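Call for participants: hand-held gripper comparison, home objects series

Skiltska is looking for operators to take part in a comparison of finger pads and linkage settings on hand-held two-finger grippers. Sessions are held in furnished rooms with ordinary household items. Places are paid. No background in robotics is needed for the operator role; a second, smaller role for people with bench experience is described further down.
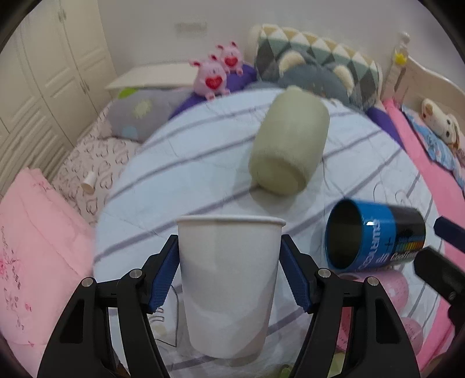
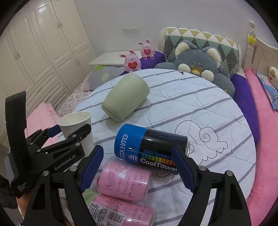 Grasp trials with hand-held grippers and everyday items, blue textured pads fitted.

What the study is for

The comparison is run under the project name Harnetti. It asks how far the choice of pad changes the way a person closes a two-finger gripper on light, easily dented or rolling objects. A paper cup gives way under little force. A can on its side will roll if one finger arrives before the other. Both are simple for a bare hand and noticeably less so through a linkage, and the difference between pad types shows up early in the closing movement.

Two pad types are being compared: a textured pad and a smooth one of the same thickness. Each operator works with both. The order is set in advance by the study team and cannot be changed on the day.

The recordings will be used to set closing speed and force limits on a fixed arm at a later stage. That stage is not part of this call, and operators will not work near a moving arm.

What operators do

A session lasts 4 hours including breaks. Within a session you will:

Put on the gripper and go through a short set-up with a member of the team.
Pick up, hold, turn and set down items from a list, in the order given.
Repeat the same list after the pads have been changed.
Fill in a one-page form on grip effort, slip and comfort.

Items are cups, cans, paper rolls and soft goods. None weighs more than 500 g when presented. Most tasks use one gripper. Some tasks call for two, one in each hand, and operators who are comfortable with this will be given more of them.

Grasps are marked as complete, slipped or dropped. A dropped item is a valid result and is recorded like any other. Please do not slow down to avoid drops — the study needs your normal working pace, and sessions where the operator has visibly changed pace halfway through usually have to be set aside.

The grippers carry cameras. These record the fingers, the items and the surface they rest on, and will at times record your hands and sleeves. Sound is not recorded.

Who can apply

You should be 18 or over, able to stand or lean over a low surface for up to 25 minutes at a stretch, and able to hold 700 g at arm's length without discomfort. Left-handed operators are especially welcome; the present group is almost entirely right-handed and the handle has not been properly checked from the other side.

You cannot take part if you have had a wrist, thumb or shoulder injury in the past six months. Glasses and contact lenses are fine. Long or loose sleeves should be rolled back, and rings and watches removed before set-up.

Previous use of a hand-held gripper is neither required nor a bar. Tell us if you have used one, and which pads were on it if you remember.

Bench assistant (one place)

We also need one bench assistant for the length of the study. The work is part time and consists of:

Changing pads between runs and checking pivot screws for play.
Checking finger alignment against the gauge and logging the reading.
Cleaning camera covers and confirming that each recording has saved.
Resetting items to their start positions from the layout sheet.

You will need steady hands, experience with small fasteners and a tidy approach to written logs. Experience with camera calibration would help but can be taught. The log is kept in Goko, our in-house run sheet; half a day of training is given.

Place and dates

All sessions are at the Simanjuntak building, second floor. There is a lift. Recording begins in December and morning and afternoon sessions are available. Operators are asked to commit to at least 2 sessions, with a gap of one clear day or more between them, so that both pad orders are covered.

Payment

Operators are paid per session at the rate set out in the information sheet, with local travel refunded against receipts. If a session is stopped early on our side, for a fault or for any other cause, it is paid in full. The bench assistant is paid hourly on a fixed-term contract.

Data and consent

You will be asked to sign a consent form before the first session. Recordings are stored under an operator number. You may withdraw at any point, and recordings can be removed on request until the set is locked at the end of the recording period. After that they cannot be separated out.

How to apply

Operators: write to Farah Gunawan, participant coordination, stating your preferred hand, any earlier gripper use and whether mornings or afternoons suit you.

Bench assistant: send a CV and a short note on relevant bench work to Hidayah Govindasamy, who leads the hardware side of Harnetti. Please put "bench assistant" in the subject line.

Applications for both roles stay open until the places are filled. The information sheet and consent form are sent out with the first reply.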